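Waffle weave, herringbone and the trouble with folding: Neema Mwakyusa on bed linen

Neema Mwakyusa has handled textiles for a living since 1997, first in the finishing room at Rudstead and now as head of linen at Plommont, a guesthouse group with 31 bedrooms on two sites. Her subject is the upkeep of textured bedding: quilted coverlets, waffle-weave cloths, anything with a raised surface. She spoke with Imtiaz Uddin for the trade pages on a Sunday, between the checkout round and the evening delivery.

Textured cloth, she says, behaves differently from flat sheeting at every stage. "A flat sheet has one thickness. A waffle weave has two, the ridge and the pocket, and they shrink at different rates. If you pull it square while it is damp, it stays square. If you leave it in a heap, it dries in the shape of the heap."

Her staff work on the bed itself. A table would be the usual choice, but the rooms at Plommont do not have one of the right size, and a made bed gives a wide, level surface at a workable height. The coverlet goes on first and is smoothed from the center out. Smaller pieces are then shaken, laid on top and folded.

"The first pinch decides the fold," Mwakyusa says. "Take the cloth close to the hem. If you take it in the middle, it bunches, and you get folds hanging off both sides of your grip. Then you have to put it down and find the edge again."

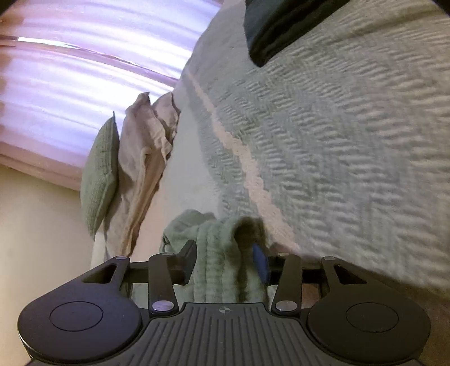 Color and pattern

Pale grey-green is a common choice for coverlets, and she has no objection to it. It hides lint well and shows water spots badly. A sage cloth on a grey-green cover is harder to sort by eye, and she tells new staff to go by texture. "Herringbone runs in short diagonals. Waffle is a grid. You can tell them apart with your thumb."

Scalloped edging in a lighter color takes more attention. Cream bands pick up dye from darker items in the same load, and the curves turn under when the coverlet is folded in a hurry. She folds with the scallops to the inside and checks them before the piece goes on the shelf.

Storage

Plommont keeps 194 textured pieces in rotation. They are stacked no more than 20 high, with the quilted items at the bottom. Mwakyusa would prefer a lower limit for quilting. "The ridges flatten under weight. A short tumble on low heat brings most of it back, but not all."

Asked about ironing, she was brief. "Sheets, yes. Waffle, never. You would be paying to remove the thing you bought."

The linen room at the second site is being refitted with deeper shelves in January.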